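Equipment plan: where the assembly cell money goes

The second half of the equipment budget is now settled, and several people on the floor have asked what it covers. The short answer is one two-armed assembly cell, the spare parts to keep it running, and the time to learn how to use it properly. The longer answer follows.

The cell is meant for flat-pack plastic goods, the moulded stands and shelf units we put together for Plasta and for Yeh. These jobs come in short runs with a lot of fitting and turning by hand, and they have always been hard to cost. A fixed machine would suit one product and sit idle for the next. Two arms with changeable grippers should cover more of the catalogue, and that is the reason the request went ahead of the second labeller.

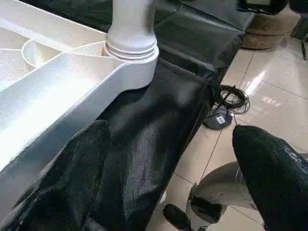
Grippers turned out to be the line in the budget we had thought least about. We allowed for one pair and a spare, and the revised plan has six pairs. Fingers wear, and a shape that holds one part well can be useless on the next. On the stand job the parts range from a wide tray with thin dividing ridges to a thick round post with stepped rings at its base, and the two black fingers have to work close to both. Pui-shan Wei in purchasing has asked Jinix for a price on fingers by the box, with delivery split over the year so we aren't paying for stock that sits on a shelf.

We are making the gripper brackets in-house for now. If the design settles down we will look at having them moulded, but there is no money set aside for that this year and there won't be until we know which version we are keeping. 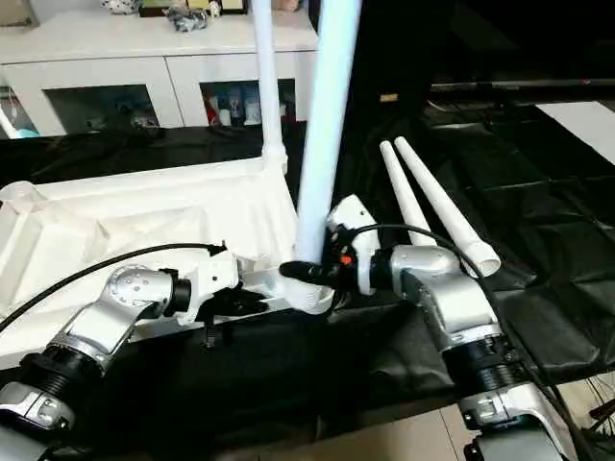

Both arms at the table, with the right gripper on the lower end of a tall white tube.

The arms themselves are being leased through Sonance for the first term, with an option to buy at the end. Sevim Polat compared the lease with outright purchase and the gap was smaller than expected once service visits were included. The lease also lets us hand the arms back if the Yeh work doesn't come through. The table, the controls cabinet and the guarding we will own from day one, and those are in the capital plan as usual.

Setup hours are budgeted separately this time. On the last two machines we bought, setup was buried in the general labour line and no one could say afterwards what it had cost. For this cell we have put aside 156 hours up to the end of the first production month, and a further 88 for changeovers to other products. Please book your time to the right code, even if it is only half an hour helping to move a table.
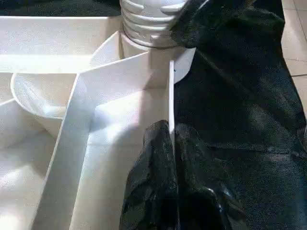 White moulded tray under black fabric. Coverings come out of the consumables line.

Lighting is the item most likely to go over. White plastic on a bright bench is difficult for the wrist cameras, and dark coverings are the cheap way to improve contrast. A proper set of diffused lamps is the dear way. We have a quote for the lamps and are holding it until January, when we will know whether the cheap way is good enough. 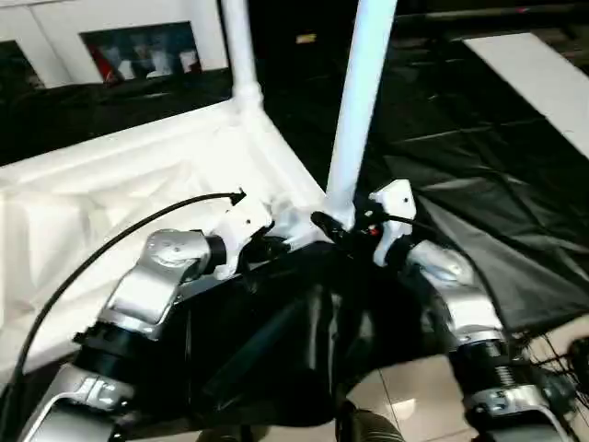 Floor space is the last open question. The plan shows the cell in the bay beside the packing line, but the bay is narrow and we would like room to walk behind the arms as well as in front. The bigger parts make this worse. With both grippers on the white frame and two poles standing up from it, the work takes up a good deal of height as well as width, and the guarding has to clear all of it. Moving the packing line over would solve the problem but would cost a day of production, and that day isn't in anybody's budget yet.

If you have a view on the layout, mark it on the floor plan outside the purchasing office by Friday. Questions about the lease should go to Sevim, and anything to do with parts or spares to Pui-shan - please don't order fingers directly, even if the box looks low.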